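Storkis Makers' Fair – visit report
2023-06-04

We drove up to Storkis for the makers' fair, which fills the old wool store and the two paddocks behind it. Parking was four dollars, cash only, and the queue at the gate moved quickly. The program listed 104 stalls. The organisers had put last year's attendance, 2,723, on a banner over the entrance.

The paddocks hold the food, the plants and the larger timber stalls. Start there if the weather is good, as the ground near the lower fence gets soft by lunch. We bought two grevilleas in tubestock and a jar of lemon myrtle honey. The honey seller was from Dreltness and had driven down that morning with the whole load in a ute. The sausage sizzle had run out of onions by noon.

Inside, the wool store is divided into three long aisles. The first is textiles: spinning, weaving, natural dyes and a good range of mending supplies. The dye table had colour cards made with eucalyptus bark, onion skins and madder, each labelled with the mordant used. The cards alone were worth the trip for anyone who dyes at home.

The second aisle is tools and machinery, and it was the busiest part of the building after lunch.

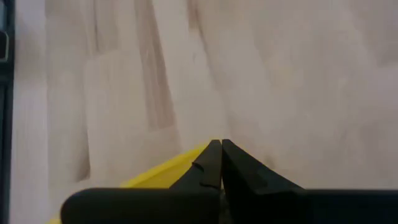

Black gripper fingers, close up.

Shehata, the hand tool people, were at the far end with secondhand planes and chisels. Prices were fair. A No. 5 jack plane with a sound tote was marked at 65 dollars, and they will sharpen anything you buy while you wait. I picked up a marking gauge and a small drawknife. The Skondudo pottery co-op had the corner next to them, with seconds in crates on the floor. Most of the seconds had only small glaze faults – we came home with four bowls.

The third aisle is talks and demonstrations. We sat through one on dry stone walling and half of one on sourdough. The sound was poor in both, and the seats at the back are too far from the speaker. 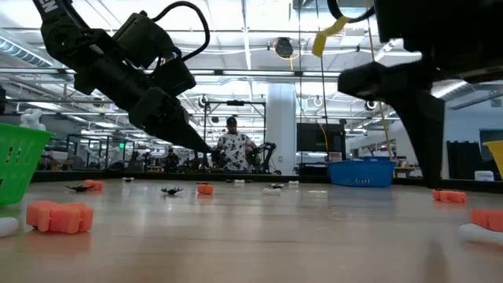 Two black arms over a tabletop, with a man standing behind.

Toilets are behind the loading dock and were clean. The upstairs gallery is reached by stairs only, and the lift was out of order. There is one cafe inside, and the coffee was better than the line suggested.

The fair runs again in August, with a smaller winter program and no paddock stalls. Entry will be the same price and children under 12 get in free.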